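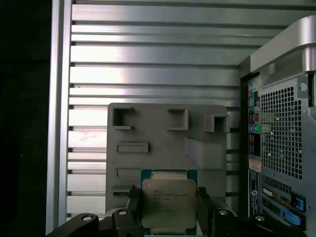 Where can residents of Platau bring an old computer from this month?
At the former post office on Cuesta Street, from 9 a.m. to 1 p.m. and again from 4 p.m. to 7 p.m., free of charge.

The town of Platau opened in February a permanent collection point for used computers, screens and printers. Until now the residents had to drive to the regional waste yard in Travetti, which receives electronic equipment only in the mornings and asks for a proof of address. Many people did not make the trip, and the old machines stayed in garages or were left next to the street containers.

The collection point is run by the repair workshop Naltomard under an agreement with the town hall. The agreement has a length of 13 months and can be extended. The town gives the rooms and pays the electricity, and Naltomard takes charge of the staff, the tools and the transport of the material that cannot be used again.

According to the numbers presented by the town hall, a trial last autumn in the sports hall collected 1,101 pieces of equipment in nine days. More than half were desktop computers that had been replaced by laptops. The others were mostly screens, with a smaller part of printers, keyboards and power supplies.

"We had prepared shelves for 500 pieces, and in the fourth day they were full," said Nicanor Olmedo, who is responsible for the environment department of the town. "We had to ask the basketball club for the second dressing room. They were very patient with us."

Olmedo explained that the department wants first of all to know what the residents have at home. For this reason each person who brings a device is asked to fill in a short form with the type of the machine, its age and whether it still starts. The name is optional. The forms of the trial show that a large part of the desktop computers were still working when their owners stopped using them, and that the usual motive for the change was a slow start or an operating system that does not receive updates any more.

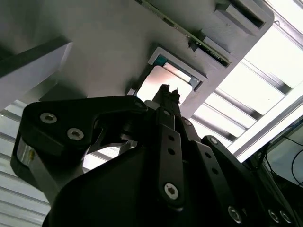 In many of these cases a new disk and more memory are enough to give the computer a second life of several years for writing, mail and school work. Naltomard calculates that such a repair takes less than two hours when the parts are in the house. The workshop keeps the parts of machines that cannot be saved, and with them it completes others of the same generation. Memory and processors are easy to store. Power supplies are tested one by one and are thrown away when there is any doubt.

The repaired computers will be given on loan to families with children at school and to the associations of the town. In the first round there will be 200 of them. The requests can be made at the front desk of the town hall until the end of the month, and the families who already asked for a school meal grant do not have to present their papers a second time. The school in the upper part of the town will receive its machines first, as its computer room has been closed since the water damage of last winter.

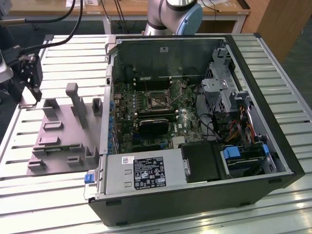
What happens with the data

The question that was heard the most at the public meeting was about the photos and documents that remain in an old computer. Saturnino Rivas, the manager of Naltomard, answered that all disks are taken out on the day of arrival and are kept in a locked cabinet. The owner can choose between two options. The disk is erased with a program and used again, or it is drilled and sent to recycling. In both cases the owner can ask for a written confirmation, and this is also free.

"People think that they have deleted everything, and often it is not so," said Rivas. "We recommend to make a copy at home before coming. We do not look inside the disks and we cannot search for the wedding photos of somebody."

A resident asked if it is possible to be present during the drilling. Rivas said yes, with an appointment, on any afternoon when the workshop is open.

What is accepted and what is not

The collection point takes desktop computers, laptops, screens, printers, routers, cables and separate components. It does not take refrigerators, washing machines, televisions with a tube or loose batteries. For these the yard in Travetti continues to be the correct place. Laptops with a swollen battery must not be put in a bag with other things, and the staff asks to be told about them at the door.

Small companies of the town can also use the service, up to ten devices in one visit. For bigger quantities they have to write to the environment department and agree on a time. There is a place for unloading behind the building, with the entrance from the market side.

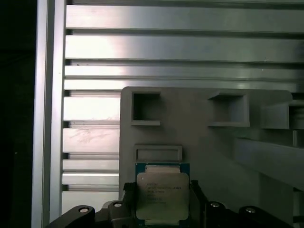
A processor with small lines of printed text on its metal cover.

The opposition in the town council voted in favor of the agreement but criticized that the cost of the electricity was not included in the first proposal. Olmedo said that the department will present the bills every three months together with the number of devices received and delivered. The first of these reports is expected before the summer, and it will be put on the notice board of the town hall and on the web page of the department.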